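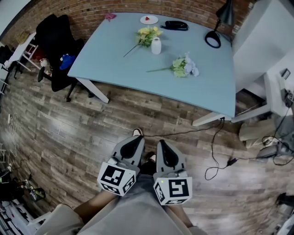
Seline Stem Wrap, green, 15 mm wide
Sold by Nastham Floral Sundries

Stem wrap is a dull thing to buy and most of what gets written about it is nonsense. We've been sold tape that was meant to last for years and went sticky in a drawer by February. So take the maker's claims for Seline with the usual salt. It is a waxed paper tape that clings to itself when you stretch it, and you use it to cover wire, hide joins and bulk out a thin stem. Artificial bunches like the yellow one on the blue table, with its long green stem, are the sort of thing people buy it for, usually when they want to shorten a stem or join two together. For a narrow-necked vase, like the small white one beside it, go easy. Two layers of tape can be enough to stop a stem going in.

What the packet says, and what we think

"Invisible finish." No. It's a flat mid green and most artificial stems are shinier. Fine below the rim of a vase, less fine above it.

"Waterproof." We'd call it splash resistant. Left standing in water overnight, our test piece had started to lift at the end by 9 in the morning.

"No mess." There is wax in it, so there is mess. It comes off your fingers with warm soapy water and off a tablecloth with a good deal more effort.

"Fits all wires." It grips paper-covered wire well. On bare wire it slides unless you start with a tight double turn.

Who tested it

Miłosz Kozłowski in our workroom got through 5 rolls on wired stems and would buy it again, though he still prefers Laskowska tape for fine work. Czesław Ziółkowski thinks the two are the same tape in different boxes. We asked the supplier and didn't get a straight answer.

Details

Length per roll: 100 feet on the label – the one we unrolled came to 105, so no complaints there
Colour: green only
Storage: cool and dark, in the bag
Pack: single rolls or box of 15
Dispatched from: Fornport

Opened rolls can't be returned. Buy a single one first and see if you get on with it.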